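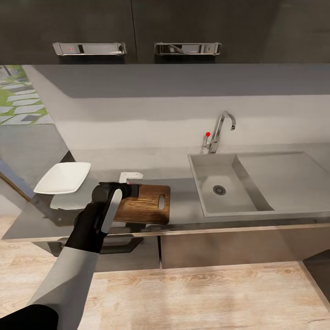 Kestadeck Home Chore Simulator: A Long Review From Somebody Who Hates Dishes

Posted Jun 10, 2023

I've been waiting for a machine to take over my kitchen for most of my adult life, so when Kestadeck put out its chore simulator (you pick a virtual arm, pick a room, hand it a job and see how it gets on) I bought the thing the same evening and cleared my calendar. Well, mostly cleared it!

I ran 202 attempts in all, nearly every one with the stock Wornix arm. Setup took me 57 minutes, and a good part of that was my own fault for skipping the guide. After that it's a pleasure to use. The kitchens are lovely, the menus make sense, and you can slow everything down to watch a grip go wrong, which I did far more often than I'd like to admit.

So, can it do chores? Some, sort of. Plates were better than I feared. Cutting boards were a headache, because a flat slab on a flat counter gives two fingers very little to get under, and the arm likes to nudge the board along until I'm yelling at my monitor. I got a clean lift with the handle slot maybe one time in four, and I was thrilled every time.

The close-up view is where I spent most of my evenings. You see just how much bare table is left between the finger and the thing you're after, and you start to feel for the poor arm.

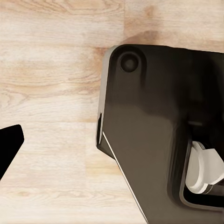 Close-up view: black gripper finger at left, glossy brown object at right.

My gripes are small ones. The Cestummont room pack costs extra and only adds 7 rooms, the Sfakianakis grip planner crashed on me twice, and the task log stops at 3000 lines without any warning (I lost a whole night of notes that way, and I'm still a bit sore).

Would I let this arm near my real dishes? Oh goodness, no, not yet. But I've had more fun with it than with anything I've bought since May, and if you're curious how close we are to a helper at the sink, it's well worth the money. Four stars from me, and I'll come back and update this once I've tried the laundry room.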